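Lindeck Bin Picking Service: Gallery

Lindeck sets up bin picking cells for small and mid-size shops. You send us sample parts, we work out a gripper and a pick routine for them, and you get a cell that takes loose parts out of a bin and puts them where the next step needs them. The gallery on this page covers the trial stage, which every order goes through before we quote a full installation.

A trial takes 7 working days from the time your parts arrive at our Boststead shop. We need enough parts to fill the bottom of a bin, plus a drawing if you have one. If the parts come in more than one color or finish, send all of them. Shiny, clear and very dark surfaces are harder for cameras to read, and we would like to know about that early. 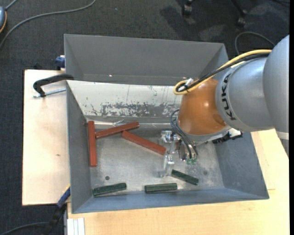

Block trial in the sheet-metal bin. KUKA arm, gripper with acrylic and metal parts, red-brown and dark green blocks.

Wooden blocks are our standard warm-up set. They are cheap, they don't scratch, and they land at all sorts of angles when tipped into a bin. One block lying across another is a useful case, because the top one has to be picked first and the bottom one may shift when it goes. Blocks close to a wall are the other case we look at. The gripper needs room on both sides of the part, and a sloped wall takes some of that room away.

Trial bins are plain metal and get used hard. Paint wears off, the floor picks up scuffs, and the camera has to deal with it. We leave them that way on purpose. A bin on your floor will look the same after a few months, and a routine tuned on a clean new bin tends to need tuning again.

Trial grippers are made in-house from whatever suits the job. Clear acrylic is quick to cut, so a finger that turns out too wide or too short can be replaced the same day. Once the shape is settled, we make the production version in aluminum or steel. Fingers are sold as wear parts and can be changed with a hex key.

What you get at the end of a trial

A written report with the pick rate, the number of missed picks and the positions where they happened. The report for Holzer, a hardware maker that sent us cast hinge parts, covered 2,703 picks. Most of the misses were in the corners, and Holzer went with a bin insert that keeps parts away from them.

A finger design that fits your part, with drawings. These are yours whether or not you order a cell.

A quote for the full installation, with the arm, the stand, guarding, software and training for 2 operators. If you already own an arm, tell us the make and model and we will quote without one.

Options

The Zoldale software package comes with every cell. It runs the pick routine, logs each attempt and lets an operator teach a new part without writing code. A cell can hold 4 part types as delivered. More can be added for a fee.

We can also work with your own bins. Ship one with the sample parts and we will run the trial in it. Wire baskets and deep totes are possible but usually add time to the trial.

Service after installation is by phone and remote login during the day, Eastern time. On-site visits are booked separately. Spare fingers and cables are kept in stock at Boststead, and orders placed before noon ship the same day.

To book a trial, use the contact form and list your part, its size and weight, and how many you need moved per hour. New trials start every Monday. The shop is closed the last week of December.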